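About Brevdale Cooking School

We teach people to cook supper. Annag Lindsay started the school with 7 students and one very moody oven, and it has grown into a full calendar of evening classes that we still get excited about every Monday!

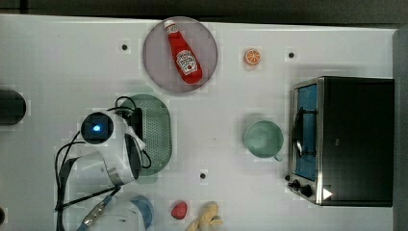

Our beginner course, Porkier, is all about sausages, chops and slow roasts, and it fills up faster than anything else we run. Euan Pringle teaches it and he loves a good argument about sauces. Plenty of people grow up with a red ketchup bottle like the one on the plate, and Euan will happily start there, then show you how to cook down a pan of tomatoes with vinegar and brown sugar until you have your own — it takes an evening and the whole room smells wonderful.

After Porkier, most students move on to Lammers (lamb, lentils, flatbreads) or Gimine, our baking course.

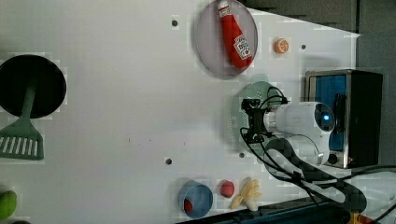 Gimine runs for 17 weeks, beginning in March, and covers yeast doughs, pie crust and a lot of cake. You don't need any experience for it, and you take home whatever you bake. Classes are small, so write to Annag early if you want a place — she answers every message herself, usually before breakfast.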